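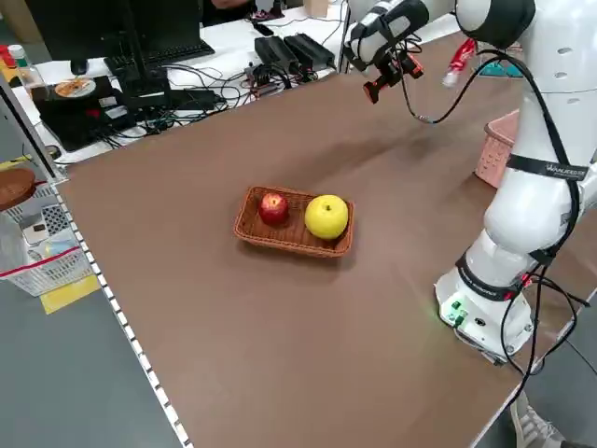

Ornton Fruit Boxes: frequently asked questions

What do you sell?

Boxes of apples and pears, sent out every week from late August until the end of March. From April to mid August we are closed, apart from juice, which you can collect from the shed at Fornby while stocks last.

Where does the fruit come from?

Most of it is grown on our own ground at Ornton, where we have 722 trees. Two neighbouring growers top us up in a thin year. The label inside the lid of your box says which orchard each variety came from.

Which box should I order?

The small box weighs 2 kg and suits one or two people. The family box is 5 kg. The juicing box is 15 kg of fruit that is sound but marked, odd in shape or too small to sell for eating. It is the cheapest by weight and it is fine for pies and chutney too. We don't sort it by variety.

Can I choose the varieties?

In the family box you can ask for all apples, all pears, or a mixture. You can also ask for cooking apples only. We can't pick out single varieties for each customer, but you can list up to three you would like left out and we will do our best. In the small box you get what is ready that week.

What will be in my box in each month?

It changes with the weather, but a normal year goes something like this. In September you will mostly get Discovery, Worcester Pearmain and the first Williams pears. October is the busiest month, with Cox, Egremont Russet, Conference and Comice. By December we are sending Bramley for cooking, and Ashmead's Kernel and Winston for eating. From January onwards everything comes out of the cold store, and the choice is smaller.

Asian pears are available for two or three weeks in the autumn. We have only one short row of them, so they go into boxes in the order people signed up.

My pears are rock hard. Is something wrong with them?

No. European pears such as Conference, Comice and Williams are picked hard and ripen off the tree. If they are left on the branch they go brown and woolly in the middle. Keep them in the fridge until you want them, then bring them out into a warm room. Williams usually need two to four days, Comice can need a week. Press gently next to the stalk. If it gives a little, eat it that day or the next.

Asian pears are different. They are ready when they are picked and they stay crisp. Waiting for them to soften only wastes them.

How should I store apples?

In the cold and slightly damp. The bottom drawer of a fridge is good, in a plastic bag with a few holes in it. A garage or outside cupboard will do if it doesn't freeze and there are no mice. Apples in a warm kitchen go soft in a week or so, sooner for the early ones. Discovery is at its best for a few days only, so eat those first.

For a larger amount, wrap each apple in newspaper and lay them in one layer in a tray. Look through them every week and take out any that have started to go. Don't store anything with a bruise, a hole or a missing stalk.

Can I keep apples and pears together?

For a day or two in a bowl, yes. For longer storage it is better to keep them apart. Ripe apples give off ethylene gas, and this makes other fruit ripen faster. The same thing can be useful when you have a hard pear and want it by the weekend — put it in a paper bag with a ripe apple and fold the top over. Keep apples away from potatoes and carrots as well. The potatoes sprout early and the carrots turn bitter.

Why is the skin greasy?

Some varieties make a natural wax as they ripen, and it builds up in storage. Bramley is well known for it. We don't wax any of our fruit. If you dislike the feel, wash it in warm water and dry it with a cloth.

Why is the skin rough and brown?

This is called russeting. In Egremont Russet it covers most of the apple and is how the variety should look. In others it can be caused by a cold or wet spring. It has no effect on the taste.

Is the fruit organic?

The Ornton orchard isn't certified. We spray against scab in spring when we have to, and we stop all spraying at least 28 days before we pick, whatever the label on the product allows. If you would like to know what was used in a particular season, write to us and we will send you the spray record. Please wash the fruit before eating.

How do I get my box?

You can collect from the shed at Fornby, or from one of our two collection points: the Stulitz bakery, inside the back door, and the Simiyu Road hall. Boxes are at the collection points from 10 am. The bakery shuts at 4 pm and the hall at 6 pm. We deliver to the door within Ornton and Fornby only. We don't post fruit, as it bruises too easily.

What happens if I don't pick up my box?

We keep it at the shed for two more days. After that it goes to the food bank in Ornton and we can't give a refund. If you know you will be late, ring before 4 pm and we can usually hold it back for you.

Can I skip a week?

Yes. Let us know by noon two days before your box is due. There is no charge and you can skip as many weeks as you like. If you are going to be away for more than a month it is simpler to cancel and start again.

How do I pay?

By bank transfer or card, monthly, at the end of the month. At the shed we take cash too. There is a deposit on the first crate, which you get back when you return the crate clean and in one piece. The 2 kg boxes are cardboard, have no deposit, and can be recycled or handed back to us.

Something in my box was bad. What should I do?

Tell us within three days of collection, with a photograph if you can. We will put extra fruit in the next box or take the cost off your bill. We check the fruit as it is packed, but brown patches round the core often can't be seen from the outside, especially late in the season.

Small scabs, leaf marks and hail dents are only on the skin, and we don't count them as faults.

Do you press other people's apples?

Yes, in September and October, by appointment. The smallest amount we can press is three full crates. Bring apples that are ripe, rinsed and free of rot. Windfalls are fine if they were picked up the same day and haven't been lying where animals graze. You get back your own juice, and you can bring your own bottles or buy ours. Aurelia Ilie takes the pressing bookings, and October fills up early.

Can I visit the orchard?

The footpath along the bottom hedge is open all year. Please keep to it and keep dogs on a lead. We hold one open afternoon in October, when you can taste the different varieties and buy by the bag. Schools can arrange a visit at other times.

Can you tell me what variety my tree is?

Often, though not always. Bring at least three typical fruits from the sunny side of the tree, with a few leaves, and a note of roughly how old the tree is and when the fruit ripens. Marius Dumitrescu looks at them at the open afternoon. Photographs are rarely enough. There is no charge.

Do you sell trees?

We don't. We do give away scion wood for grafting in late winter, if you ask us by the end of December.

Who do I contact about anything else?

Use the form on the contact page or leave a message on the shed phone. In the picking season we answer in the evening.

Contact us | © Ornton Fruit Boxes, The Shed, Fornby | Back to top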